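4.3 Recording a demonstration by remote control

Use this procedure to teach the arm a pick from a soft-sided container. Complete the joint check in section 4.2 before you start. Two people are needed for a first recording - one at the Jultum hand controller, one within reach of the stop button. 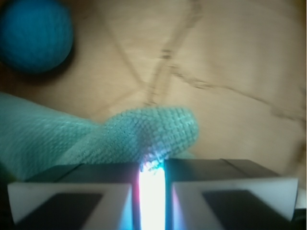
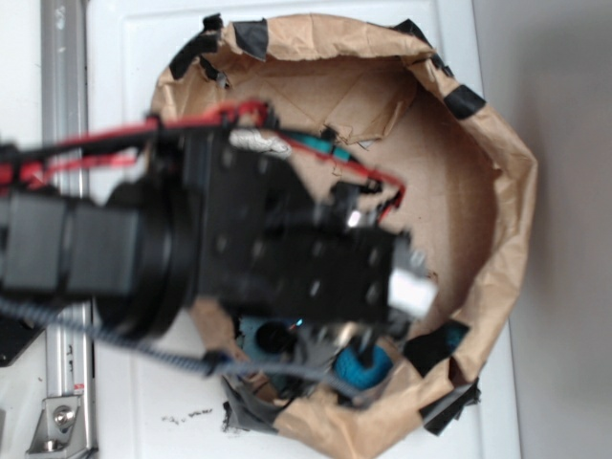
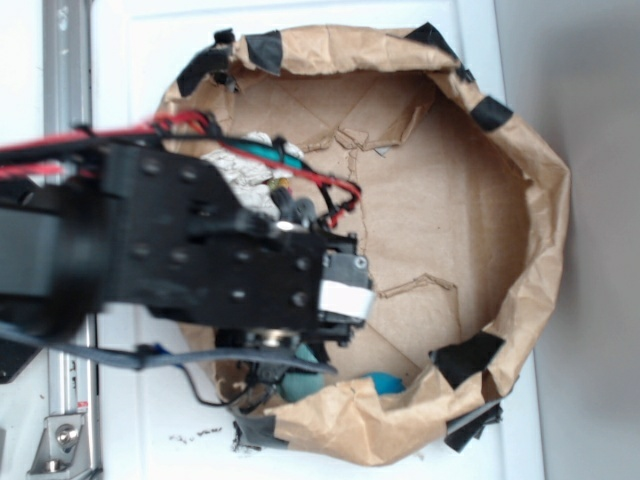
Camera settings are stored with each recording and cannot be changed afterward. Select both the wrist view and the fixed view in the Jultum menu, and set light exposure to 85. Confirm that the whole rim of the container stays inside the fixed view. A paper bag with its rim rolled down and taped, as in the second and third pictures, is a suitable container. The arm hides part of the interior from the fixed view, so judge the final approach from the wrist view.

1. Move the arm to the home position and press ARM.
2. Set speed scaling to 37 percent. Operators with a finished Skileck training record may use 100.
3. Press RECORD and wait for the tone.
4. Bring the open gripper over the target and lower it vertically.
5. Close the gripper slowly. Hold for two seconds.
6. Lift clear of the rim, return to home and press STOP.
7. Enter a task name and save.

Note: Cloth may be gripped at a raised fold. Do not press the fingers into the floor of the container.

Caution: Keep cables clear of the wrist joint. If a cable pulls tight, release the controller trigger at once.

If error 114 appears, the two camera clocks do not match. Discard the recording and repeat from step 1.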